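3.2 Demonstration Procedure

Door tasks for the Korndale project were demonstrated with two hand-held grippers — one per hand — and no robot present. The team planned 90 demonstrations for each of two doors.

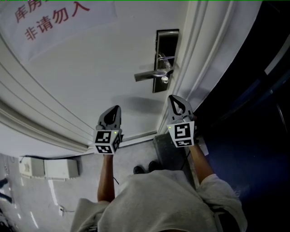 Figure 4. Operator with both grippers at the storeroom door; the right gripper is just below the lever handle.

Of the 180 planned demonstrations, 171 were retained for training. Each was limited to 30 seconds. Marker tracking is discussed in Section 3.3.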